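Studside table cell – maintenance catch-up
2022-03-01
Chair and minutes: Hanna Mykhailiuk (the vote was brisk)

1. Previous minutes
Accepted, apart from the word "fixed" in item 3, which was felt to be optimistic.

2. Left arm
Base plate bolts retorqued to 10 Nm. One had been doing very little for its keep. The cable loop gets checked every 32 hours of running, and the check goes in the log, not on somebody's hand.

3. Right arm
Wrist cable still pulls when the arm reaches across for the bowl. Holovko wants a longer cable. Grerden wants a shorter reach. Both were thanked. 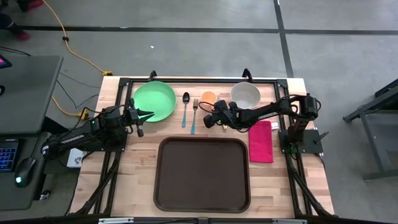 Agreed to try the longer cable first, as Lallance has 6 in stock and has stopped answering emails about anything else. Re-zero both arms afterwards – both, please, even if only one was touched.

4. Grippers
Finger pads to be swapped in May. The meeting spent 10 minutes on whether a fork is harder to pick up than a spoon. Views were held.

5. Actions
Hanna: order cable.
Grerden: write up the re-zero steps in words other people use.
Holovko: return the torque wrench.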